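Science Corner > Robots > When Robots Goof

Reading time: 3 minutes

The Day the Robot Wouldn't Let Go

I work at a small robot workshop called Onberg, and my favorite part of the job is finding out why things broke. Kids ask me all the time if robots make mistakes. Oh boy, do they!

Last May we were teaching a robot arm to put gears together. A gear is a wheel with teeth around the edge. When one gear turns, its teeth push the teeth of the next one, and that gear turns too. There are gears inside wind-up toys, clocks and some bikes.

We named our robot Vorneo. Its job was to pick up a gear, carry it over to a shaft (that's a rod that a gear sits on), slide it on and let go. Easy for you, hard for a robot! It did this 194 times in a row without any trouble, and I was feeling pretty proud.

Then came try number 195. Vorneo slid the gear on, opened its fingers a tiny bit, and pulled away - with the gear still stuck between its fingertips. The shaft bent. There was a loud crunch, and I spilled my juice.

So what went wrong? A robot can't feel things the way you do. You have skin that tells you, "Hey, I'm still holding something!" Vorneo had only one sensor in its hand, and that sensor measured how far the fingers had opened. The program said, "If the fingers moved, the gear must be free." But one gear tooth had hooked on a fingertip. The fingers moved, the gear stayed put, and the program got it wrong.

I hit the big red stop button, and the arm froze. Every robot in our workshop has one, and you never need permission to press it. If something looks wrong, you press first and ask questions later.

We fixed Vorneo in two ways. First we taught it to wiggle before pulling away. Then we added a rule: if the arm feels a tug, stop. We tested all of this inside a computer, in a pretend world where a crunch costs nothing. We ran it 3,047 times and got 20 stuck gears. Vorneo stopped safely for every one of them.

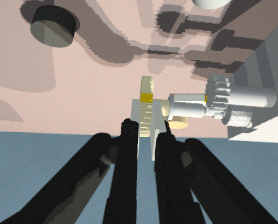
TRICKY PARTS

Gears are hard to grab when they're thin. The pale yellow one standing on its edge doesn't give robot fingers much to hold, and all those fine teeth are just the sort of thing a fingertip can catch on. The white gear is already on its shaft, so a robot working nearby has to be careful not to bump it.

Try it yourself! Put on thick winter gloves and pick up a coin standing on its edge. Now set it down again without knocking it over. I dropped mine four times.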